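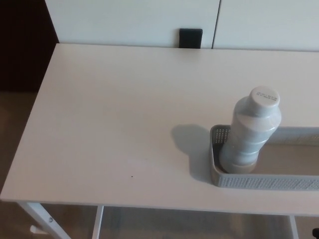

图2 白色桌面与浅灰色塑料收纳篮,篮壁带有方形小孔

3.2 桌面物品收纳与清理行为

本节讨论合租住户对公共桌面的使用方式。前一节已经说明,厨房与客厅的界线在小户型中往往不清楚,吃饭、办公和临时堆放常常共用一张桌子。这里关心的问题是:住户用什么办法划定各自的使用范围,收纳容器在其中起到什么作用。

调查在Stonisville的两处合租公寓楼进行,分别记为Sisik楼和Sobczak楼。两处户型面积接近,租金水平相差不大,但管理方式不同。Sisik楼由房东统一配置家具,入住时附有一份公共区域使用说明;Sobczak楼的家具大多由历任住户留下,没有书面规定。问卷于8月发放,共发出116份,收回有效问卷99份。受访者需填写公共桌面的主要用途、每次使用后的清理习惯,以及桌上长期放置的物品。住户另填写一份简短的使用日志,记录时间为2周。

从问卷看,受访者对“长期放置”的理解并不一致。有人把放了一夜的水杯也算在内,有人只填写调料、纸巾和充电线。为避免口径混乱,编码时以日志为准,凡连续两天出现在同一位置的物品才计为长期放置。问卷与日志不符的,保留日志记录,并在编码表中注明。

收纳容器在两处楼里都很常见,形制以浅口的篮、盘为主(图2)。这类容器侧壁低,取放方便,里面的东西从旁边也能看到。住户在开放题中提到最多的理由是擦桌子时可以整体移开。也有受访者认为容器本身占地方,买来以后桌上的东西反而多了。后一种意见主要来自Sobczak楼,可能与该楼桌子尺寸偏小有关,现有材料不足以确认这一点。

容器的归属有两种情况。一种是个人所有,放在本人常坐的位置附近,其他住户一般不动里面的物品。另一种是公用,放调料、开瓶器、备用电池一类的东西,谁都可以取用,但补充和清洗没有固定的人负责。日志中与桌面有关的争执多数涉及公用容器,内容集中在过期食品和底部积灰两项。个人容器引起的争执较少,通常只在容器越放越靠近桌子中部时出现。

清理习惯方面,两楼的差别比预想的小。多数住户使用后会收走餐具,但不一定擦拭桌面。颜色较浅的桌面上,碎屑和水渍容易看出来,住户自述擦拭得更勤;深色木纹桌面则常常等到手感发黏才处理。这一结果与Stornbridge项目先前的访谈记录相符,该项目的受访者也把“看得见脏”当作动手清理的主要依据。需要说明的是,自述的清理频率可能高于实际频率,本文没有对此作独立核查。

使用说明的作用有限。Sisik楼的说明要求住户离开时清空公共桌面,日志显示这一条很少被完整执行,住户之间形成的做法是把物品收进容器并推到一侧,视同已经清空。对这种变通,受访者大多表示可以接受,理由是第二个人来用时有地方放电脑或碗碟即可。Sobczak楼没有类似规定,住户的做法却大体相同,只是容器的摆放位置更不固定。

入住时间也有影响。住满90天以上的住户更倾向于使用固定座位,个人容器也多由这部分人添置。新入住者则习惯把物品带回房间,桌上留下的东西较少。至于这种差别来自熟悉程度还是来自物品积累,日志的记录时间太短,无法区分。下一节将结合访谈材料,讨论冰箱和橱柜的分格使用。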